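How to Set Up a Test Wallet and Take Your First Practice Loan on Moon

I love this part of crypto lending, and you can learn all of it without risking a cent! Moon runs a practice network where the coins are worthless and the rules match the real thing. Give yourself an evening and a big mug of coffee.

Step 1. Install the wallet
I use Ivon. Create a new wallet just for practice, write the recovery words on paper, and put the paper in a drawer. Never reuse the words from a wallet that holds real money.

Step 2. Switch networks
Open Settings, then Networks, and pick Moon Test. The bar at the top turns orange. If it stays gray, close the wallet and open it again (mine needed two tries). 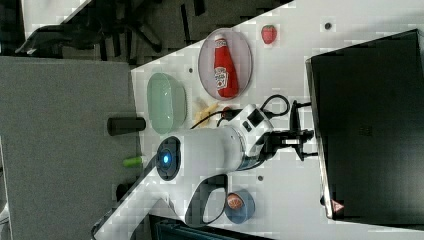

With the orange bar showing, copy your address and paste it into the faucet page. It sends 2000 test coins, usually in under 5 minutes. Chang-ho Seol wrote the faucet and keeps it topped up, so thank him in the forum if you get a chance.

Step 3. Lock your collateral
Go to Borrow and enter 110 coins. You'll see two pop-ups: the first gives the contract permission to move your coins, the second moves them. Check the amount on both — some wallets fill in "unlimited" by default, and you want to change that to 110.

Step 4. Borrow
Type in 50 and watch the health bar slide. Play with it! Push the number up until the bar goes red, then bring it back down before you hit Confirm.

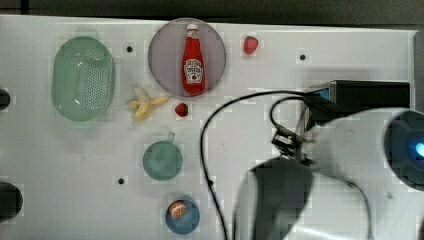
Step 5. Break it on purpose
Open the Price tab and drag the coin price down. Somewhere along the way your loan gets liquidated, and you can read every line of what happened in the log. Rogelio Malabanan showed me this trick in April and I must have done it a dozen times that night.

Step 6. Pay it back
Press Repay, choose Full, and confirm. Your collateral shows up under Available after the next block. If it doesn't, refresh the page and look under Pending.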